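Sternero Releases Skaltidix 4, a Coated Steel Sheet for Open Parts Bins and Storage Totes

New grade resists scuffing, dulls glare and can be bent after coating

Sternero, a supplier of coated sheet steel to the storage and shelving trade, has released Skaltidix 4, a cold-rolled sheet with a baked powder finish made for open bins, tote liners, drawer bodies and chute panels. The sheet is available to order from April in three thicknesses and two standard colors, dark gray and pale gray.

Skaltidix 4 replaces Skaltidix 3, which remains on sale until present stock is used up. The steel base is unchanged. The differences are in the primer, the top coat and the order in which the work is done. Skaltidix 3 was sold as bare sheet with a matched powder kit, and fabricators coated the part after bending and welding. Skaltidix 4 is coated flat at the Sternero plant and shipped ready to cut, punch and fold.

"Coating after forming puts the least powder where a bin needs the most," said Lerato Ngcobo, product manager for coated sheet at Sternero. "Inside corners are hard to reach with a spray gun. We coat the sheet flat, so the corner carries the same film as the wall."

The top coat is a fine-texture polyester with a low-gloss finish. It is rated for a minimum inside bend radius equal to one sheet thickness, with the grain or across it. In bend testing at that radius, panels from 317 production coils showed no cracking visible to the unaided eye. Panels bent to a tighter radius showed fine cracking along the outer face, and Sternero does not recommend the sheet for hemmed or fully closed folds unless the hem is touched up by hand.

Wear

Scuff resistance was measured with a weighted nylon wheel and with a tumbling test in which test pieces share a drum with plain steel slugs. After 600 drum cycles the new coat kept full cover on flat faces. Edges wore first, as with all powder finishes. Fabricators who need longer edge life can order sheet with a second pass of top coat along one or both long sides, supplied as a 300 mm band.

The primer is zinc-free and is applied over a conversion layer that contains no chromium. Sheets can be spot welded at points where the coat has been masked or ground back. A masking pattern can be supplied with the order as a flat drawing. Welding through the coat is not supported.

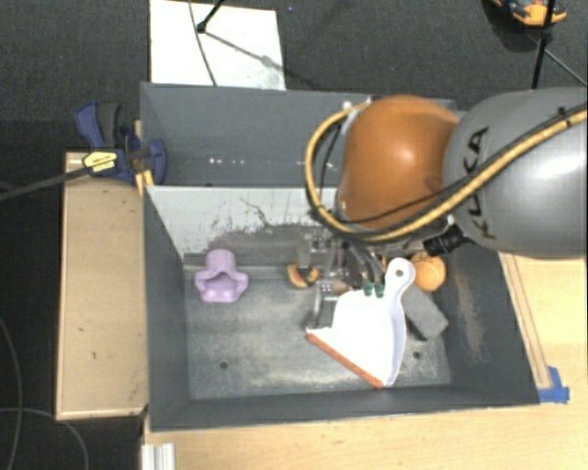
Divider panels are the second use for which the sheet was developed. A panel that stands upright in an open bin takes contact on both faces, and on most existing products it is cut from offcuts of the wall material with one good side. Skaltidix 4 is coated on both faces in a single pass, with the same film thickness front and back. It may be ordered with a different color for dividers and walls, the usual choice being a pale gray divider in a dark gray bin, where the change in tone marks the line between a narrow rear compartment and a larger front one. Bins with sloping inner walls need dividers with angled ends, and Sternero will cut these to a customer's drawing with a tolerance of 0.5 mm on the angled edge.

Divider blanks are supplied with plain edges, with tabs, or with a folded foot. The folded foot is advised for panels that will be lifted out and put back often. Tabs are cheaper and give a stiffer joint, but the slots they pass through expose bare steel and should be sealed in any room that is washed down with water.

Trials at Gritard

Skaltidix 4 was run for one winter at Gritard, a contract fabricator that makes small-parts bins, picking trays and counter-height storage units. Gritard formed 1,253 bin bodies from trial coils on its existing press brakes. No new tooling was bought. Nylon film was laid over the lower dies to prevent marking, and the film was changed at the start of each shift.

"The first thing we had to do was slow down the stacking," said Dezső Győri, production engineer at Gritard. "Bare sheet can be dragged. Coated sheet has to be lifted. Once the operators had suction pads at the brake, the scratch rate fell to a level we could live with - and we took the paint line out of the route for this product."

Győri said that the trial also showed a weakness in the packing of the early coils. Moisture trapped between the outer wraps left pale marks on the coat. The marks wiped off, but the cleaning took time. Sternero has since changed the wrap to a vented film and added a paper interleaf on cut sheet.

Laser-cut edges were found to discolor slightly within 1 mm of the cut when oxygen was used as the assist gas. With nitrogen there was no discoloration. Punched edges were clean when punch clearance was kept to the lower end of the normal range for the sheet thickness. Settings for both methods are given in the processing guide.

Glare and cleaning

The low-gloss finish was chosen after requests from buyers whose bins stand under strip lighting. Glossy walls reflect the light fittings and make small parts harder to pick out by eye. The fine texture spreads the reflection. A rougher texture would spread it further, but it also holds dust, and samples with a coarse finish were dropped early in the work.

"We tested five textures and the difference in cleaning time was large," said Yoon-hee Min, who heads the coatings laboratory at Sternero. "Oil and fine metal dust form a paste. On the coarse sample you need a brush. On the finish we selected, a damp cloth and a mild detergent will remove it."

The coat withstands common water-based cleaners, mineral oil and short contact with alcohol. It should not be left in contact with acetone, paint stripper or brake fluid. The upper limit for continuous service is 80 degrees Celsius. The sheet is intended for indoor use only and has not been tested in direct sunlight.

Supply

Skaltidix 4 is stocked in thicknesses of 0.8 mm, 1.0 mm and 1.5 mm. Cut sheet is supplied on pallets with edge guards. Slit coil is available to order. Other colors can be matched when the quantity covers a full run of the coating line, and a signed color sample is needed before the run is booked.

Smaller orders are handled by Van der Merwe, which holds cut sheet and divider blanks and offers part-pallet delivery. Efren Tagle, sales manager at Van der Merwe, said that most inquiries to date have come from shops that have no paint line of their own and send parts out for coating.

"For them the saving is in transport and waiting," Tagle said. "The part leaves the brake finished. What they have to learn is handling, and we send the guide with every first order."

Repair paint in both standard colors is sold in brush bottles and spray cans. It dries in air and is meant for cut edges and small scratches. It will not match the texture of the baked coat, so large areas should not be repaired on a visible face.

The processing guide, safety data sheet and a bend sample in each thickness can be requested at no charge. Requests for samples should state the sheet thickness, the bend radius in use and whether the part will be cut by laser or punched.

About Sternero

Sternero produces coated and uncoated sheet steel for makers of shelving, bins, lockers and workshop furniture. Its product lines include Skaltidix coated sheet and a range of slit strip for shelf edges and label rails.

Press contact

Kagiso Khumalo
Communications, Sternero
Samples and technical documents are sent by the coated sheet desk on request through the press office.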